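4. Cajón ancho: montaje, ajuste y uso diario

Este capítulo corresponde al escritorio con cajón Nara, de la serie Kulton. Antes de empezar, compruebe que el cuerpo del mueble está terminado según el capítulo 3 y que las patas niveladoras apoyan por igual en el suelo.

4.1 Colocación de las guías

1. Separe las dos guías en sus piezas: la exterior va al lateral del mueble y la interior, al costado del cajón.
2. Presente la pieza exterior sobre los orificios marcados, a 46 mm del canto superior del lateral.
3. Fíjela con 3 tornillos cortos. No los apriete del todo.
4. Repita la operación en el otro lado.
5. Atornille las piezas interiores al cajón, con el tope de goma hacia atrás.

Nota: las guías izquierda y derecha no son intercambiables. Llevan grabadas las letras I y D en el extremo posterior.

4.2 Introducción del cajón

1. Saque las guías exteriores hasta la mitad.
2. Sujete el cajón por los costados, manténgalo horizontal y encaje los dos lados al mismo tiempo.
3. Empuje sin golpear hasta oír el clic de ambos topes.
4. Abra y cierre el cajón completo varias veces.
5. Apriete los tornillos que dejó flojos en el apartado 4.1.

Precaución: si nota resistencia en un solo lado, retire el cajón y vuelva a empezar. Forzarlo dobla la guía y la garantía no cubre ese daño.

4.3 Comprobación con el cajón abierto

La comprobación se hace con el cajón extendido del todo y con los objetos de uso corriente ya colocados sobre el tablero. El mueble vacío puede parecer estable y ceder un poco cuando se carga.
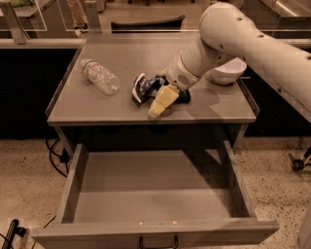
Fig. 4-3. Cajón abierto por completo, con una botella tumbada y un cuenco blanco sobre el tablero.

1. Presione ligeramente el borde delantero del tablero. Las patas traseras no deben levantarse.
2. Mire el cajón desde un lado. El frente no debe caer respecto al cuerpo del mueble.
3. Cierre despacio. La holgura entre el frente y los laterales debe ser de 3 mm.
4. Si la holgura es desigual, gire la rueda de ajuste de la guía correspondiente, un cuarto de vuelta cada vez.

Nota: las botellas, llenas o vacías, pueden rodar hacia el borde delantero si el suelo tiene pendiente. Guárdelas de pie o en el cajón. Los envoltorios y papeles sueltos se meten con facilidad en la ranura del frente e impiden el cierre.

4.4 Carga y reparto del peso

Ponga lo pesado al fondo del cajón y lo ligero delante. No se apoye en el cajón abierto ni lo use como peldaño. En viviendas con niños pequeños, instale la escuadra de pared (bolsa F) antes de llenar el mueble.

Precaución: no deje el cajón abierto y cargado mientras mueve el escritorio. Vacíelo, ciérrelo y levante el conjunto por los laterales, entre dos personas.

4.5 Limpieza y mantenimiento

Limpie el tablero con un paño húmedo bien escurrido y séquelo enseguida. Ponga un salvamanteles debajo de cuencos y vasos calientes. No utilice estropajos, acetona ni productos con cloro.

Las guías están previstas para hasta 3000 ciclos de apertura sin engrase. Después, aplique una gota de aceite de silicona en cada carril y retire el sobrante.

Documentos relacionados
Kulton: montaje del cuerpo y las patas
Nara: lista de piezas y bolsas de herrajes
Naseri: estantería de pared, guía de instalación
Condiciones de garantía

Dirkley Mobiliario | Atención al cliente | Revisión: 22 de octubre de 2020 | Volver arriba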